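Print this page | E-mail this to a friend

Skovero costume and bag display: where we've got to

Hello all, and thank you again for the grant, which is now mostly spent (on the things we said, I promise!). Emese Szénási asked me to keep these updates short, so I'll try.

The biggest news is that the Pálfi family have signed the loan papers. We get 32 pieces, mainly day dresses and coats from the old Vosport workshop, plus a box of buttons and paper patterns that I haven't been allowed to open yet. Two of the coats need work on their linings before they can go on a stand, and Viktória Vincze has them on her bench now. She thinks the green one will be fine, and she's less cheerful about the other.

We've settled on pale grey for the background, after far too many e-mails on the subject. The brown wools would vanish against anything darker.
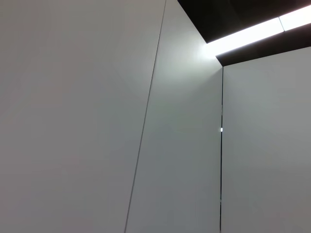

Pale grey panels and a dark seam between them.

Money next. The stands from Skastora came in under the quote, so I'd like to move the 2000 left on that line over to lighting, if you're happy with that. Low light is kinder to the silks but it does make the labels hard to read, and my mum gave up on them entirely at the last show. Bigger type will help,

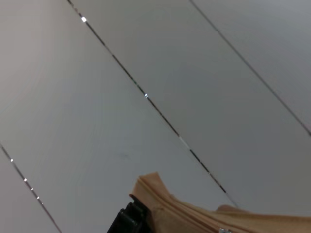

and so will fewer words, so I've been cutting the labels down to 10 lines each. It's painful! I had a lovely paragraph on hook-and-eye fastenings and it's gone.

The everyday bags section is further behind. I want it to sit alongside the coats, with plain things people carried to work or the shops, and I still need to write most of the text. Expect a draft in September.

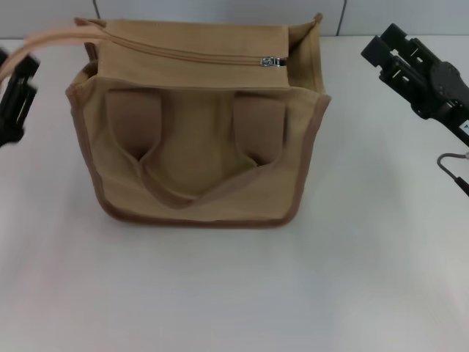

Tan canvas tote with darker brown trim and a zip top.

Still to do: insurance forms, the opening night list, and a decision on whether we sell the pattern booklet or give it away. I'd give it away.

Comments

Marg: Please do the bigger labels. My glasses thank you.

stitchbystitch: Sad about the hooks and eyes, could that go in the booklet?

Emese Szénási: Fine by me on the lighting money, send me the form.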